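Oct 18, 2019

# Cups and Bags: the small things page

Welcome back to the gallery! This page is for the everyday stuff that ends up on a table at about the time somebody wants a drink: plastic cups, printed bags, and whatever gets picked up, put down and shoved to one side in between. I love these things. I've been collecting cups since I lived in Jerdale and the count on the shelf now stands at 167, and I still get a little jolt of pleasure when a new shape turns up.

The older pages went through glass and enamel. Plastic got left out for far too long, mostly through my own snobbery, and I'm very glad to be putting it right.

## What I like in a plastic cup

A square rim with rounded corners, first of all. Most people go for a round one without a thought, and round is lovely to drink from, but a rounded square has four soft corners to pour from and sits so neatly against its neighbours in a cupboard. You can push a row of them together and there's hardly a gap. My first one came from a market stall in Pinheiro, in a box of mixed kitchen odds and ends, and I carried it home inside a sock.

Then the handle. On a small cup I'm always pleased to find a simple upright tab instead of a loop. Loops that size are no good to anyone with grown-up fingers (I can get one fingertip through mine and then I have to be helped out of it), while a tab is pinched between finger and thumb and off you go. Children take to them straight away. So do people with sore hands, which my aunt in Goledlow pointed out to me years before I'd thought about it.

And white! I know coloured plastic has its fans, and I have a whole shelf of oranges and yellows myself, but white is the colour I come back to. Put something milky in a white cup and the two nearly run together, so that you have to look twice to see how far up it comes. Tea does the opposite and draws a hard brown line. I prefer the milky effect by a mile.
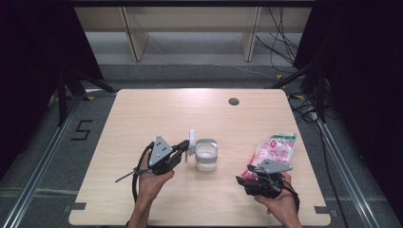

The other half of this page belongs to bags, and I'd happily do a whole website on those. A see-through bag with printing on it does two jobs at once, as you get the pattern and you get whatever is behind the pattern, mixed together. Lay the same bag on pale wood and then on a dark cloth and you'd swear you had two different ones. Pink and red are the colours that gain most from pale wood, I find. They look fresh and a bit sugary. A strip of green along the top is the finishing touch, like the leaves on a radish, and I'm always delighted when a printer has thought of it.

Bags are awkward company for cups, though. They slide, they catch a sleeve, they refuse to lie straight. I used to line everything up square with the table edge and it always looked like a shop counter. Now I let a bag lie on the diagonal if that's how it wants to lie, with the cup standing on its own a little way off, and the table looks far more like one that people use.

Picking up a flat bag is a skill too, when you think about it. The middle is hopeless, it just slithers about under you. You want a corner. Get a good pinch on a corner and the rest will follow, and you can drag or turn or lift as you please. I've tried to teach this to my nephew, who prefers to scrunch.

## A few notes on tables

I've had several letters asking what I put things on. Pale wood with a fine grain, whenever I can get it. It's kind to white and it's kind to bright print, and the grain is quiet enough that small objects don't get lost in it. My own table came from Peklow and has a knot near one end that I've covered with the same saucer for years.

A desk-type top with a round cable hole in it is perfectly good as well, by the way. I've known people turn one down on account of the hole. Why? Keep your cup of milk away from it and all will be well.

## From the letters

A reader in Goledlow wants to know whether small plastic cups can be stacked with the tab handles on. Some can! It depends on how far the tab stands away from the wall of the cup. Try two before you try ten, and never force them, or you'll be there all evening with a bowl of warm water and a butter knife.

Another reader asks how I get the milky film off the inside. Cold rinse first, as soon as you've finished with it, then warm water and a drop of washing-up liquid. If you start with hot water the milk sets and you'll be rubbing away at the corners, and on a rounded square there are four of them to do. A soft bottle brush reaches nicely.

Someone else has a drawer with 1000 bags in it (their figure, and I believe it) and would like to know how to store them. I keep mine flat between sheets of plain paper, 16 to a folder, lightest at the top. Folding leaves a white crease across the print that never quite goes, so if you've got a favourite, leave it flat. Three folders will go in an ordinary desk drawer and still let it shut.

## Coming up

The next page will be lids. I've got lids with no pots, lids with the wrong pots and one enormous red lid from Pinheiro that fits nothing in the house, and I can't wait to get them all out on the table. I'm hoping to have that ready in December, if the light holds out in the afternoons.

If you've a small cup with a handle you're fond of, do write and tell me about it. Rim shape, handle, colour, and what you drink out of it. I read every one, usually with a cup of milk beside me.

Deolinda Caldeira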